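The table came home in October, strapped down in Adom's van under two moving blankets. I had been looking for something to replace the folding table in the back room, and Dragica Stojanović, who lives across the hall, was clearing out her mother's apartment. She wanted it gone by the end of the month. I measured the doorway twice and said yes.

It's a plain table. No drawers, no leaves, four legs that bolt on from underneath. The wood is light, which I wanted, as the back room only has one window and it faces the next building. With the old folding table in there I had the lamp on by lunchtime.

Getting it up the stairs took longer than the drive. Adom Ametepe has moved a lot of furniture and he took the legs off before we started. I would have tried it with the legs on. We put the bolts in a sandwich bag and taped the bag to the underside, and the tape left a mark that I still haven't gotten off.

The top had years of wax on it. Dragica's mother used a paste wax every spring and I don't think she ever took the old coat off first. I went over it with mineral spirits and rags, then let it sit overnight with the window open. The next day I sanded by hand with the grain, lightly, and wiped it down. I had bought a can of Gundex oil for the job – satin, the small can – and used less than half of it on two coats.

I didn't fill anything. There were a few dents at one end where I think a sewing machine used to be clamped, and I left them alone.

Most of my work gets done on it now, and I try to clear it off at the end of the day.

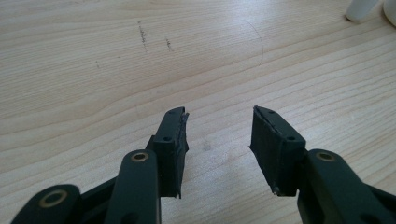
## What I'd do differently

I'd buy more rags. I ran out in the middle of the second wipe-down and cut up a pillowcase, and the pillowcase left lint.

I'd also do the underside. I only oiled the top and the edges, and Adom says a tabletop should get the same treatment on both faces or it can cup over time. He's probably right. It means taking everything off and flipping it, so it will wait until spring.

The chair is the other problem. I kept the one from the folding table and it's a little too low. There's a used furniture place on Prarnine Street that had a pair of adjustable stools last time I went by, but they wanted more for the two stools than I spent on this whole project. For now I'm sitting on a cushion.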